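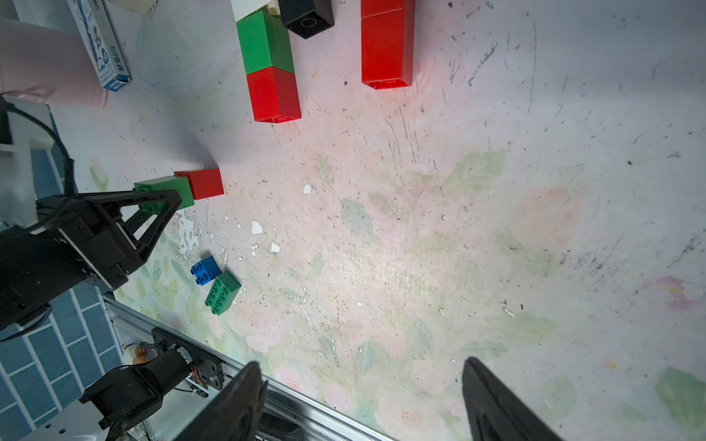
## Bricks on the rose table

I love this old table! Faded pink roses, green leaves, scuffs all over, and it makes every brick look brighter. Finn Lammers and I have been building at it since July, out of a tub of some 600 pieces, and I still get excited when two colors click end to end.

Green and red make a great little bar, don't they?

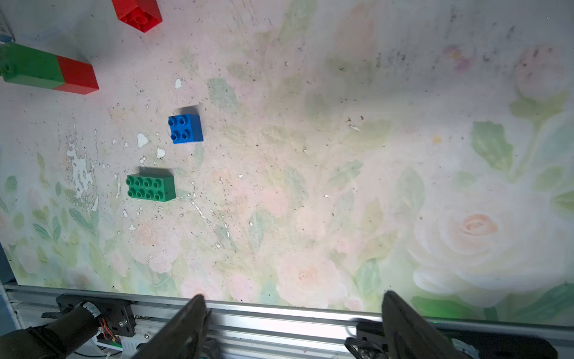 My favorite is still the small blue one with four studs (it goes with everything). Next up: a bridge for Kuststead, our brick town!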